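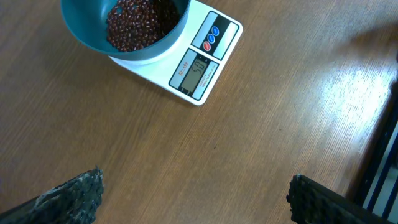 How to feed a sourdough starter without it taking over your life

Last updated 5th July

You have been given a jar of starter, probably by someone who had too much of it. Mine came from Janka Kadlec, who handed it over in a car park in Brakley and drove off rather quickly. It has lived with me since October and is still going, which is more than I can say for the basil.

What you need

A clean jar that holds at least twice what you plan to put in it
Strong white flour, or half white and half wholemeal
Tap water
A set of scales
A rubber band
A spoon you don't mind scrubbing

Weigh everything, water included. Cups are fine for tea. A cup of flour can be nearly any amount of flour, depending on how hard you went at the bag.

The everyday feed

1. Write the weight of the empty jar on its base in marker pen. Mine says 361, and it has saved me a great deal of scraping things into other things.

2. Take out starter until 28 g is left. Yes, this feels wasteful. See under Leftovers.

3. Add 28 g of water and stir until it looks like thin milk with bits in.

4. Add 28 g of flour. Stir again, and get into the corners, where dry flour likes to hide.

5. Scrape down the sides. Skip this and you will be chiselling by Easter.

6. Put the lid on loosely. A tightly sealed jar in a warm kitchen is a small grenade full of paste.

7. Slip the rubber band round the jar at the level of the mixture and leave it alone.

When it has doubled it is ready to bake with. In my kitchen that takes about 11 hours, but my kitchen faces north and was built by people who disliked warmth. Yours may be quicker. Go by the rubber band.

If you only bake once a week

Feed it, give it an hour on the worktop, then put it in the fridge. Feed it again the evening before you bake. It will sulk the first time and need a second feed in the morning.

Leftovers

Keep a second jar in the fridge for what you take out. It makes good pancakes and very good crumpets. Zlata Kobzar fries hers in butter with spring onions and won't discuss any other use for it.

Trouble

Grey liquid on top: it's hungry. Pour it off or stir it in, then feed.

Smells of nail varnish: very hungry. Two feeds, half a day apart.

Nothing happening at all: probably cold. Move it somewhere warmer and give it a couple of days before you start grieving.

Pink or orange streaks, or anything furry: bin the lot, wash the jar in very hot water and go back to whoever gave it to you. They will have more.

Next: a plain white loaf in one tin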